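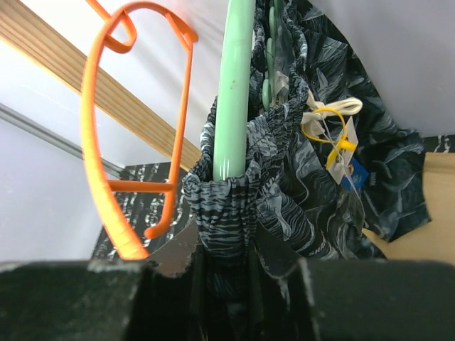

Merrick's hard rubbish collection is in August, and I've been using it as a deadline to get the spare room cleared. The room is 15 years of things we meant to deal with later. I started with clothes, as they take up the most space and are the easiest to be wrong about. My rule was that anything on a bright orange plastic hanger was up for a decision, and anything on a plain one could stay. It's a crude system but it meant I could stop for a cup of tea and come back knowing where I was up to.

I have tried the apps. Gil-soo Sung from work put me onto one called Mindusness, which asks you to photograph every garment and rate how it makes you feel. I got through my work shirts before I gave up. I don't have a feeling for each of my work shirts. It also wanted $30 a year once the trial finished, so I deleted it.

The way I do it now is slower but it suits me. I take one section of rail, try on anything I haven't worn since last winter, and put it straight in a bag if it doesn't fit or if I find myself making a case for it. The bag goes in the boot of the car that night. If it stays in the hallway I start taking things out again.

## What went

- Two suits from when I was at Nanine. The trousers were hopeless and the jackets had moth in the collars.
- Most of the fleece. I had grey, navy and a different grey.
- A rain jacket that stopped keeping rain out years ago. The lining had started to peel and left white flakes on everything next to it.
- The ski gear, which I'd lent out more often than I'd worn.

The op shop on the main street takes clean clothing until 3 pm and would prefer you didn't leave bags outside overnight. They don't want worn-out towels or sheets, but the vet up the hill was glad of them. The tip has a textile bin near the entrance for anything past wearing.

## What stayed

I kept Dad's brown jumper, which is too big for me and has a darn at each elbow in the wrong brown. I also kept the good coat. It cost me a fair bit in 2000 and has been relined once, and I can't see a reason to replace it. Angus Trevaskis, who did the relining, reckons it has another decade in it if I keep it away from the heater.

Jumpers are folded on the shelf now. I used to hang them and they all ended up with points at the shoulders. Steaming gets most of that out, though the heavier ones never quite recover.

## Moths

I should have looked into this earlier. The adults you see flying around aren't the ones eating your clothes, it's the larvae, and they like wool that has been worn and put away unwashed. I've vacuumed along the skirting boards and inside the wardrobe, washed what could be washed, and put the rest through the chest freezer in sealed bags for a fortnight. Cedar blocks smell nice but I wouldn't rely on them. I've hung a couple of Flilteo pheromone traps to see what turns up, and will check them at the end of the month.

The books are next, then the two boxes of cables under the desk. I've told my sister she can have the desk itself if she can get it down the stairs. It came up in one piece when we moved in, before the bannister was put back, so the legs will probably have to come off. I've found the Allen key for it, in with the cables.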